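Teaching by hand vs remote for bimanual lab tasks

Skukasar Forum > Manipulation > Data and demonstrations

fbarua
Posted 14th November

We have two arms on a tabletop and want them to learn a few bench chores: moving a beaker, picking up tongs, putting tubes in a rack. I have been collecting demos two ways. One is grabbing the arms and moving them through the task (gravity comp on, hands on the wrists). The other is remote, with a pair of leader arms at a second table.

So far I have 242 demos by hand and 70 by remote. The hand ones go faster and look cleaner when I replay the joint angles. The policy trained on them is worse. It reaches for the beaker and stops short, or closes too early. The remote policy has a lot less data and still does better on the beaker, though not on the tongs.

Is this expected? I would like to pick one method before I spend February doing nothing but demos. 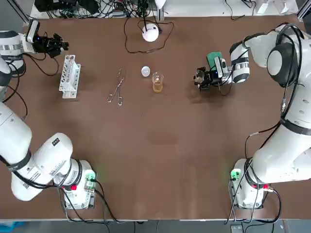 Both policies use the same network and the same training settings. Inputs are the two wrist cameras, one overhead view and joint positions. Control is at 30 Hz. I reset the items by eye between demos and try to vary where they go by a few inches.

Farzana

rezaul_u
Reply #1

When you demo by hand, are your hands and forearms in the overhead view? If so, that is most of your answer. The policy learns with a person in every image and then runs with no person in any of them.

We had this at Ghumman on a drawer task. Cropping helped a little. Switching to remote fixed it.

fbarua
Reply #2

Yes, they are in the view, and sometimes in the wrist cameras too. I figured the network would ignore them.

rezaul_u
Reply #3

It won't. Your hand is the best clue to where the arm goes next, so the network uses it.

echarp
Reply #4

I don't agree that you have to give up on hand guiding. Record the motion by hand with the cameras off, put the items back where they were, then replay the trajectory with the cameras on and keep that as the demo. You get clean images and the smooth motion. It doubles the robot time but the person is free during the replay.

We have done 1248 this way at Premine and the replays match well enough for anything that isn't a tight fit.

Évan

dilruba.m
Reply #5

Replay works if you can put everything back in exactly the same spot. With a beaker that has liquid in it, or tongs that slide when you bump them, I wouldn't count on it. A quarter inch off and the replay knocks the beaker instead of grasping it. Then you throw the demo out, and if you don't notice, it goes into the training set.

echarp
Reply #6

We print a sheet with outlines and set the items on it, then pull the sheet out. Not hard. We lose maybe one in fifteen.

dilruba.m
Reply #7

One in fifteen with what items? Blocks?

echarp
Reply #8

Blocks and cups, mostly. Fair point about the liquid.

hashini_a
Reply #9

One more thing to check, apart from the cameras. When you move the arm by hand, the recorded joint angles are where the arm was. With leader arms, the recorded action is where the operator asked it to be. Those differ during a grasp. The command goes past the point of contact and that difference is what makes the gripper squeeze. If you train on measured positions only, the gripper closes to exactly the width of the glass and applies no force.

"Closes too early" sounds like something else, but "stops short" could be this. Which one are you saving as the action?

fbarua
Reply #10

Measured position at the next time step for the hand demos, leader position for the remote ones. So they aren't even the same kind of label. I hadn't thought about that.

hashini_a
Reply #11

Then you can't really compare the two sets yet. Quick test: retrain the remote set using measured positions as actions. If it gets worse on the beaker, you know how much is the label and how much is your hands in the picture.

rezaul_u
Reply #12

Agree with that test. Why are the tongs worse by remote?

fbarua
Reply #13

They lie flat, and at the leader table I can't feel when the fingers touch the tabletop. I either hover or push down too hard and the arm faults. By hand I feel it right away.

dilruba.m
Reply #14

Put a thin foam mat under the tongs while you practice, then take it away once you have the height. It took me 6 sessions on the Gastach leaders before I stopped hitting the table. Those have no force feedback either.

echarp
Reply #15

Or guide by hand for the tongs only, and replay. They are dry and rigid. I would still call that the better method for that one item.

fbarua
Reply #16

I'll run Hashini's test first since it needs no new data. After that, remote for the beaker and the rack, and I'll try both on the tongs. Will post the numbers in this thread.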